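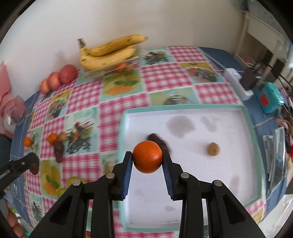 *Fruit sorting with the hand-held grippers, mandarin over the tray.*

# Pement 2: review after a month of use

Pement is a desktop program for turning hand-held gripper recordings into training data for a manipulation policy. It lines up the video streams, estimates the gripper path, works out jaw width, and exports episodes. I used version 2 through November on a fruit sorting task, with 247 episodes recorded on a kitchen table. Before that I used a set of scripts that Jiahui Song wrote for our group, so that is what I compare it to.

## Setup

Installation took 40 minutes on a clean Linux machine, most of it downloads. The calibration wizard is the best part of the program. You wave the gripper in front of a printed board, open and close the jaws a few times, and it tells you if the result is good enough. With the old scripts I had to read a log file and guess.

## Tracking

A gingham tablecloth with fruit and birds printed on it gives the tracker plenty to hold on to. I lost tracking in nine episodes. On a plain white desk the same motions failed far more often, and Pement gives you little warning until processing is done. A live quality bar would save a lot of re-recording.

Two grippers in one session are supported. Each gets its own path and both are placed in a shared map. Merging was fine when both cameras saw the same part of the table early on. When they didn't, I had to pick matching points by hand, and the tool for that is slow.

## Jaw width and grasp labels

Jaw width is read from the video. On small round fruit the numbers were steady and I had no reason to edit them. The automatic grasp labels are weaker. They fire when the jaws stop closing, so a slow squeeze on a mandarin often got its label too early. You can change the threshold, but only for the whole project. Per-object thresholds would fix this.

The object detector that ships with it handled mandarins and bananas. It had trouble with small brown items and kept swapping kiwi and date. I turned it off and typed the names in.

## Export

Export is quick and the files loaded into our training code with one change to the config. Timestamps are kept in the camera's clock, which the manual mentions only in an appendix. Ylva Vik found that after I had spent an afternoon looking for a delay in the policy.

## Problems

- The timeline gets sluggish past 200 episodes. Splitting the project helps.
- Undo does not cover trims.
- No command line mode for merging, only for export.
- It crashed twice while I was dragging clips. Nothing was lost either time.

## Would I keep it?

Yes, for calibration and tracking. I still do grasp labels with Jiahui's script and import them afterward. If you record on plain surfaces, try the trial with your own table first. It is limited to 500 clips, more than enough to find out.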